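Disgate Twin Hand Grippers – set-up and care

Product page, updated Friday, March 13, 2020

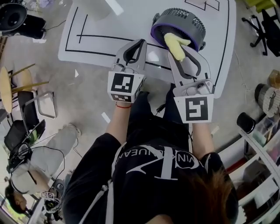
The right-hand gripper on a yellow sponge, with a small fan lying on the table.

The Disgate pair is our most popular way of recording two-handed work for a robot cell, and we are very fond of it ourselves. You hold one gripper in each hand, do the job as you would like the robot to do it, and the cameras follow the printed cube at the base of each one. Cleaning jobs, sorting jobs, packing jobs – customers keep sending us ones we would never have thought of, and we do enjoy reading about them.

What comes in the box
One left and one right gripper, two marker cubes (already fitted), a spare set of jaw pads, a roll of black tape and a hex key. The pair weighs 350 g per hand with the cube on, so most people can work for a good long while before they want a sit down and a cup of tea.

Setting up the table
A plain white top is best, and please do go for a matt one if you have the choice. Mark out your working area with the black tape and press it down well at the corners, where it likes to lift. Keep your boxes outside the lines until they are wanted. Then hold each cube up to the cameras, turn it slowly and wait for the software to show a steady reading for both hands. If one of them flickers, try moving a lamp before you change any settings.

Looking after the jaws
Wipe them with a barely damp cloth at the end of the day. If you have been working with sponges or anything else that sheds, open the jaws fully and brush out the hinge as well. Pads are good for 100 hours or so of ordinary use, and a set of 6 costs less than you might fear. Ease the old ones off from the tip and leave the new ones overnight to settle.

Looking after the cubes
Keep your fingers off the printed faces if you can. A scuffed marker is much the commonest fault we see at our Bukville workshop, and a new cube goes on in 10 minutes with the hex key. Run the calibration again afterwards, even if the new cube looks perfectly straight – a tiny tilt does show up in the recordings.

Repairs
Stiff or wobbly jaws should come back to us in both halves of the pair, please, as we match them by hand. The Zondska carry case is sold separately and fits the older model too.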